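The Studio on the Third Floor

Ottar Tveit had been told by his doctor to try yoga for his back, so in October he climbed the stairs to the studio in Umville and paid for a month. The woman at the desk was named Birach. She gave him a mat and a folded blanket and told him to leave his shoes by the door.

He was the stiffest person in the room. When the others bent forward and laid their palms on the floor, his fingers stopped at his shins. Birach came by and put a block under each hand.

"Bend your knees," she said.

"Is that allowed?"

"It's your back."

He bent his knees. The pull moved out of his spine and into the backs of his thighs, where he could stand it.

Ottar drove a delivery van for Wasimex and spent most of the day sitting. By November he was doing the forward bend at rest stops, one hand on the bumper. A trucker asked him if he'd lost something under there. Ottar said no and stayed down for another few breaths.

At home he practiced in the living room before supper. The first night he tried child's pose he fell asleep in it, and woke with the pattern of the rug on his forehead. His sister called while he was still on his knees.

"You sound strange," she said.

"I was on the floor."

"Did you fall?"

"I was stretching."

She didn't say anything for a bit. Their father had had the same back and had spent his last years in a chair by the window, getting up only for meals. Then she asked what the class cost and whether they took beginners.

She came with him the next week. Birach gave her two blocks without being asked. During the forward bend Ottar looked over and saw that his sister's hands were flat on the floor, knees straight, and that she was trying not to smile.

He looked back at his own hands. They were on the blocks. He breathed out and let his head hang.

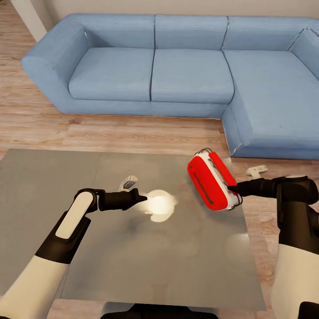 Is it all right to bend the knees in a standing forward bend?
It is fine to bend them as much as you need, especially if your hamstrings are tight or your lower back hurts.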